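4.2 Layout of the Preparation Surface
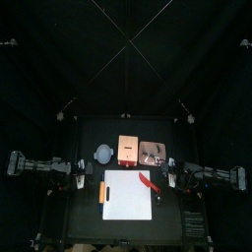 Figure 3. Work table with the cutting board at center and storage items along the back half.

Share 18 | Comments 44

The second part of the study considered how small kitchen items are arranged on a table before food preparation begins. Earlier work by Harasym and Moon treated the preparation surface as a single area and recorded only whether an item was present on it. That approach was found to be too coarse for our purposes. Two tables holding the same items can differ greatly in how much room they leave for the hands, and the difference bears directly on the order in which a person carries out the first steps of a task.

We therefore divided each surface into a back row and a front area. The back row holds containers and any item whose contents are needed only from time to time. The front area holds the board and the tools used on it. The layout in Figure 3 follows this division. A pale blue bowl with two side handles, a pink-orange box, and a translucent reddish tray stand in a row behind a large white cutting board. The rolling pin lies along the left side of the board, and the red knife rests on its upper right portion.

Layouts were collected at the Platmont site in July. Participants were given a set of items and asked to arrange them as they would before preparing a simple dough dish at home. No time limit was set, and participants were free to move an item as often as they wished. The final arrangement was then coded by two readers, Karpenko and Dovhaniuk, working separately. In total, 428 arrangements were coded. Of these, 141 placed at least one cutting or rolling tool directly on the board, and the remainder kept all such tools beside or behind it.

The placement of the knife was the main source of disagreement between the readers. When a blade lies on the board and the handle extends past its edge, as in Figure 3, the item may be coded either as "on board" or as "crossing." After discussion, the readers agreed to use the position of the blade alone. Arrangements coded before this rule was adopted were coded again. The same rule was later applied to spoons and spatulas, with the working end taking the place of the blade.

Small utensils stored inside a tray were coded with the tray and were not given a position of their own. This choice reduces the detail available for such items, and readers interested in the contents of trays are referred to the Rendari item lists prepared by Chornovol. Lids and other small round parts found off the board were coded as loose items regardless of size.

The board was treated as the reference point for all distances. Its position was taken from the center of its upper surface, and the oval handle hole, where one was present, was used to record which way the board had been turned. Boards without a hole were recorded as having no direction. Distances between the board and the items in the back row are reported in Section 4.3, together with the results for tables on which the back row was left incomplete.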